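Vernumero Home Help > Plumbing > Water Heaters

Relief valve on water heater drips at night, already replaced once

Asked 4/18/24

We have a Grimshaw gas water heater in the basement. It was here when we bought the house and the tag doesn't give a year I can read. Last August the relief valve on the side started dripping down the discharge pipe. I put a coffee can under the pipe and it was getting a couple of inches of water in it every morning. I replaced the valve with a new one of the same rating and it stopped for a week or so, then started again.

What I have noticed is that it only drips after a lot of hot water has been used. If everyone showers in the evening, there is water in the can in the morning. If we are away for the weekend, the can is dry when we get back.

I bought a gauge that screws onto a hose bib. During the day it reads 70 psi. I have not left it on overnight. The thermostat dial is set to the middle mark. The water is hot but not scalding.

A plumber in Estorora looked at it for ten minutes and said I need an expansion tank and quoted $400 installed. My brother-in-law says the new valve is probably bad too and to try another one before spending money. I would like to know who is right. Also, is it safe to just put a cap on the pipe until I decide?
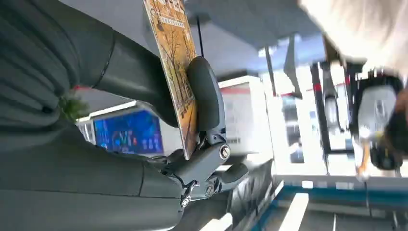
Card with a picture of bare trees along a path.

3 answers

Answer 1 (accepted)

Do not cap the pipe. The relief valve is the only thing that lets pressure out if the burner sticks on, and a tank with no way to relieve pressure can burst. Leave the can where it is or run the pipe to a floor drain for now. A drip is a nuisance and you can live with it for a few weeks while you sort this out.

From what you wrote the plumber is most likely right. Water takes up more room when it is heated. In an older setup the extra volume just pushes back out to the street main. If there is a check valve or a pressure reducing valve where the water comes into the house, it can't go back that way, so the pressure climbs every time the burner runs with all the taps shut. When it gets high enough the relief valve opens a little, then closes. That fits with it dripping after showers and staying dry when you're away.

You can check this before you pay for anything. The gauge you want has a second needle, usually red, that stays at the highest reading. They're sold in the same aisle as the one you have. Put it on the hose bib in the evening, set the red needle to where the black one is, and make sure nobody runs water after that. Read it in the morning. If the red needle is way up past 70, you have thermal expansion. If it hasn't moved much and there is still water in the can, look at the valve or the temperature.

Also look at the pipe just after the main shutoff. A pressure reducing valve is a bell-shaped brass fitting with a bolt sticking out of the top. If you have one, you have a closed system. Water companies sometimes put a check valve in with a new meter and don't tell people, so call and ask if yours was changed last summer. August would be worth asking about in particular.

On size, a 2 gallon expansion tank is enough for most 40 or 50 gallon heaters at normal house pressure, but go by the chart on the box. Higher house pressure means you need a bigger tank. It goes on the cold line, between the heater and whatever is stopping the backflow, with no shutoff between it and the heater.

Before you install it, pump up the air side with a bicycle pump so it matches your house pressure, so 70 in your case. Do that before there is water in it. They come from the factory set lower and a lot of people skip this step and then wonder why the drip is still there.
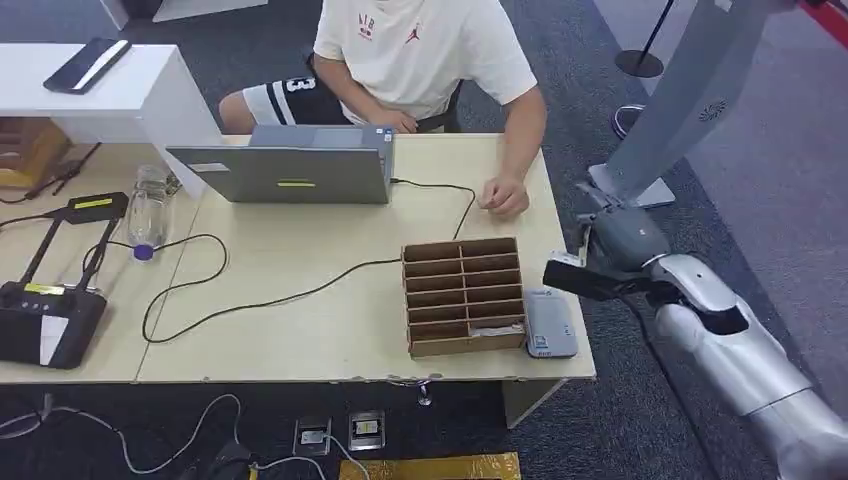 Sitting at the desk with the laptop open.

Answer 2

I had the same thing and did mine myself for a lot less than $400. Got an Etimex tank, a tee, and a short threaded nipple. Mine is copper so I had to solder the tee. If you have PEX it is easier. Strap the tank to a joist or the wall. They get heavy if the bladder fails and you don't want that weight hanging off one fitting.

If you don't solder, get another quote. I was quoted $200 for labor if I supplied the tank. Ask if they need a permit where you live. My town wanted one.

Turn the gas to pilot and shut the cold supply before you start, and open a hot tap upstairs. Took me an afternoon including two trips to the store.

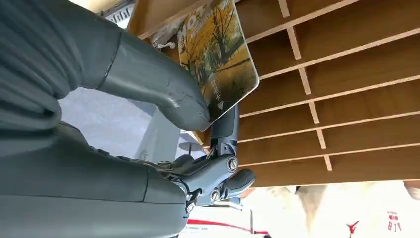
Printed card, autumn trees in yellow and orange.

Answer 3

Could be the valve. New ones do leak sometimes if a bit of grit gets under the seat. Lift the lever for a few seconds to flush it and let it snap back. Water will be hot so stand clear of the pipe. I'd try that first, it costs nothing.

Comment from asker: Got the gauge with the red needle. It was at 140 this morning. Also found the brass bell thing, it's behind the paneling next to the meter. Going to ask the second plumber for a price with my own tank. Flushed the valve too and no change.

Comment: 140 is plenty to make one of those weep. Put the tank in. If it still drips afterward, check the air charge again before you blame the valve.

Related questions
Water hammer when the washing machine shuts off
How often should the anode rod be checked?
Pressure reducing valve hums when the shower is on
Rotten egg smell, hot water only
Can a discharge pipe run uphill?
Tankless heater goes cold for a few seconds

Contact | Terms | Copyright Vernumero Home Help | Back to top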